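Back end developer (C#, Postgres), contract to perm, Brorndale

Posted 3/11/19
Ref 519

Garg is a small software shop. We make booking and stock systems for repair counters, rental desks, places like that. Our main product is called Flurach and it's been running since before most of us got here. 88 shops on it now. Two devs left in October, one to have a baby, one to go back to school, so we need somebody soon.

What you'd be doing:

Moving the old Web Forms pages over to ASP.NET Core. Roughly half done. The reports section is the ugly part.
Writing migrations. Old schema has 1361 stored procedures, a lot of them dead, some of them only look dead.
API work for the Sisness project (new customer, bigger than our others, wants everything by REST).
Support one week in five. Phone is quiet most nights.

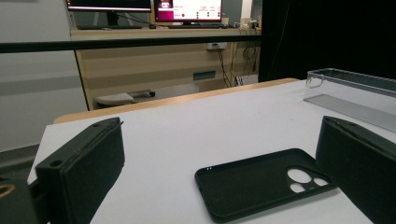

Flurach keeps its catalog in one big items table and you'll be in there from the first week. Every item has a type, a parent, and a bag of attributes that somebody years ago decided to store as XML. We want that gone. A plain black phone case, say, should be one row and a couple of lookups — right now it's nine joins and a string parse. If you've pulled apart something like this before, put it in your email, it counts for more than the degree.

Need to have:

Three years or so of C#, any flavor
SQL you can write without the ORM helping
Git, and not scared of a messy rebase
Can explain a bug to a shop owner in normal words

Nice but we can teach it: Docker, Angular, Redis, some Linux. No interest in which editor you use.

Pay is hourly for the first six months, then salary if both sides want to keep going. Rate depends on experience, tell us what your looking for and we'll say yes or no quick. Health plan starts when you go perm. Office is upstairs from the print shop, parking out back. Two days a week from home is fine, more once you know the code base.

Process is short. One call with Sarita Sengar, who runs the dev team, then a paid half day with Yogesh Bhatt on a real ticket. No whiteboard, no puzzles. You hear back inside a week either way.

Send a resume and a few lines on something you built to Sarla Singhal, jobs desk, with the ref number in the subject. Code samples welcome but keep them under 100 lines pleese, we do read them all.

No agencies. Can't sponsor visas this time, sorry.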